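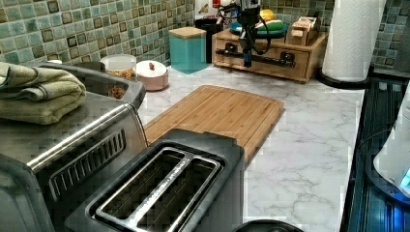 Navoson wants the whole of Igwe on its "flex hours" electric plan by November, and I keep getting told I'd save $300 a year. Would I? The cheap rate starts at 10 p.m. I eat at 6. A stainless toaster oven with a green towel folded on top isn't going to wait until bedtime to make dinner, and neither am I.

So I went looking for where the $300 comes from. The flyer has a footnote. The footnote sends you to a web page, and the page says "typical household." Typical how? It doesn't say.

Home Explore Alerts Saved

My guess is the typical household charges a car overnight. I don't have a car to charge. I have a fridge, which runs when it feels like it.

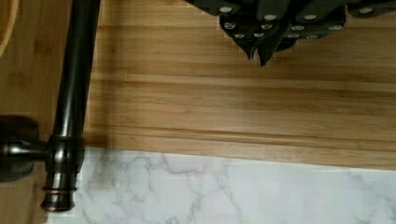

Butcher block up close.

The old Brosen plan was one flat rate all day. Boring, and I could check the bill with a pencil. The new one has a cheap rate, a regular rate and a "peak event" rate that they can call with a text message that same afternoon. Guess which one the flyer leaves out.

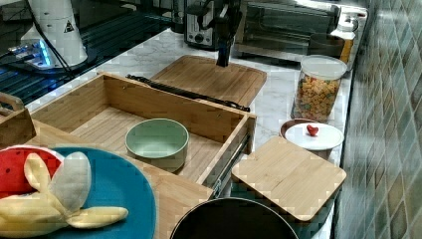
One reply says flex hours did cut their bill, but only after they moved the laundry and the dishwasher to late at night, and that the first month came out higher.

Fair enough, and I believe it. I'd still want to see a July bill before I signed anything.

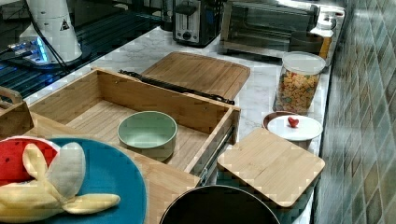 Then there's the Levik app, which you need if you want to see your own usage by the hour. It asks for your location and your contacts. For a light bill?

Leaving early costs $70, by the way. Page two, small print.

Search posts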